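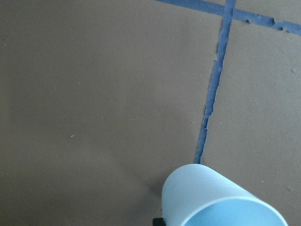
Painter's tape tearing when I pull it off

Last updated: Jan 3, 2024

hallway_redo
I taped off the baseboards and one window in our hallway and put on two coats of Adwood satin trim paint. Now the tape won't come up in one piece. It splits into thin strips and leaves bits of blue stuck along the edge. In a couple of spots it took paint with it. The tape had been on for almost 7 days because I got busy with work. Is there a way to get the rest off without ruining the finish? The other side of the hallway is planned for February and I'd like it to go better.

Virenska
A week is too long for most tape, especially on a window that gets sun. Check the label on the roll, it should give a number of days. For what is left, score along the edge with a sharp utility knife so the paint film is cut from the tape. Then warm a short section with a hair dryer on low and pull slowly, back over itself at a 45 degree angle. Keep the dryer moving or the new paint will go soft. If it still shreds, lift the end with a plastic putty knife and start again from there.
Whatever residue stays behind usually comes off with a damp rag and a drop of dish soap. Try a hidden spot first. Skip the acetone.
For the next side, pull the tape while the last coat is still a little wet.
4 comments

trimguy57
old roll probably. tape that sat in a garage dries out and tears no matter what you do. buy a new one

hallway_redo
The knife and hair dryer worked on the baseboards. The window is slower - I have two sides left to do. The roll was in the garage, so that may be part of it.

Shares: 2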